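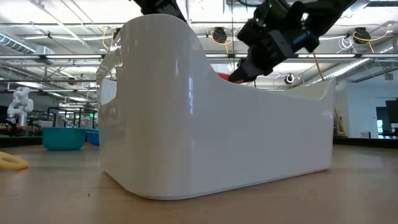

招人啦!找几位愿意跟我一起整理厨房小东西的朋友

大家好,我是 Shireen Nkosi,在 Flirnport 这边管 Ziloren 共享厨房的器具。说"管"有点夸张,平时就是我和 Rawiri Ngata 两个人,他管烤箱、冰箱和所有带插头的,我管碗、杯、勺、盒子,还有各种叫不出名字的小塑料件。六月开始烘焙课要加班次,我一个人真的收不过来了,所以想找3位兼职的器具整理员,另外再招10位朋友来参加我们的收纳试用活动。两件事写在一起了,你看哪个合适就报哪个,两个都报也欢迎!

先说说日常是什么样的。我们的课大多是亲子班和新手班,用的碗和量杯基本都是彩色塑料的,轻,摔不坏,小朋友也喜欢。课一结束,桌上什么都有:碗、量杯、刮刀、饼干模子,有时候还有谁家小孩落下的发卡。我的做法很土,先拿一个大白塑料箱往木桌上一放,小件统统往里收,桌面腾出来擦一遍,再把东西倒出来分类、清洗、晾干、归位。箱子两侧高中间低,从低的那边伸手进去拿东西很顺手,我用惯了,换别的反而别扭。

兼职整理员要做的事大概这些:

课前一小时到,按课表把每张桌子的器具摆好。摆什么、摆几件,清单贴在柜门里面,照着来就行。

课后收桌、分类、清洗,检查有没有裂口和掉色,有问题的单独放一边,写张小纸条给我。

每个月跟我一起盘一次库。上次盘下来,登记在册的大小器具一共1,447件,我盘到后半夜,眼睛都花了。所以这次招人,我是很有诚意的!

最考验耐心的要数量杯。一套量杯大大小小,颜色各不一样,洗完要按大小套回去,手柄上有孔,可以串起来挂,也可以摞好放抽屉。听着简单吧?等你面前摆着好几套混在一起的,就知道厉害了。
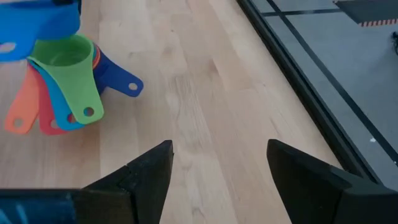 我自己的习惯是先找最大的那只,放稳了再一只一只往里套,手柄尽量朝一个方向。手柄散成扇形其实也能放,就是抽屉容易卡住,Rawiri 为这个抽屉跟我念叨过不止一次。你要是有更好的套法,一定要来教我,我是认真的。

再讲讲收纳试用活动。我们想把小件器具的存放重新规划一遍,手上有两种方案,一种按颜色分,一种按用途分。我偏向按颜色,因为小朋友自己就能放回去;Rawiri 坚持按用途,他说做蛋糕的时候谁会去想"我要一只绿的"。吵了两个礼拜没结果,那就请大家来试!参加的朋友会拿到一堆混在一起的碗和量杯,先按一种方案收一遍,再按另一种收一遍,最后跟我们聊聊哪种顺手、哪一步烦人。全程一个半小时,中间有茶和点心,点心是我烤的,柠檬条和燕麦饼干都有。对坚果过敏的朋友请提前讲一声,我另做一份。

兼职的要求不高:

年满十八岁,能站着干活,搬得动装满器具的箱子。

手脚不用特别快,但要细心。一只小量杯混到别的套里去,下一节课就有一桌人干瞪眼。

中文或英文能聊天就行,两种都会更好,我们的学员什么口音都有。

有没有餐饮经验都可以。我来之前在 Jacobs 文具店站了好几年柜台,理笔和理勺子,说到底差得不多。

试用活动的要求就更松了,家里有厨房、平时自己收拾的都可以来。左撇子朋友请务必报名!我们两个都是右手,抽屉开在哪边、手柄朝哪边,很想听听你们的意见。带孩子来也行,八岁以上的可以一起动手,小一点的我们有画画角。

待遇方面:兼职按小时结算,时薪面谈,试工也照付。上课当天包一顿饭,就是学员做什么我们跟着吃什么,所以有可能连吃几次披萨。排班提前两周出,临时有事跟我说,我们尽量换。参加试用活动的朋友,每人送一张 Vover 杂货铺的购物券,再加一次免费烘焙课,课程自己挑,面包课比较抢手,要早点定。

报名方法很简单,到 Ziloren 前台拿一张表,或者在我们网站的留言页写几句话,告诉我你叫什么、想报哪一项、一般什么时间有空。想做兼职的请多写一点,比如你家抽屉是怎么放的,写1,000字我也看得完!不用附照片,也不用正式简历。

我上午十点到下午四点基本都在厨房,想先来看看环境的直接推门进来,进门左手边洗手,然后喊我一声。要是我没应,多半是在里间洗碗,水声大,听不见,再喊响一点就好。烤箱那边的问题请找 Rawiri。

兼职招满为止,试用活动六月开始分批安排,收到报名后我会一个一个回复,请大家留一个常用的联系方式。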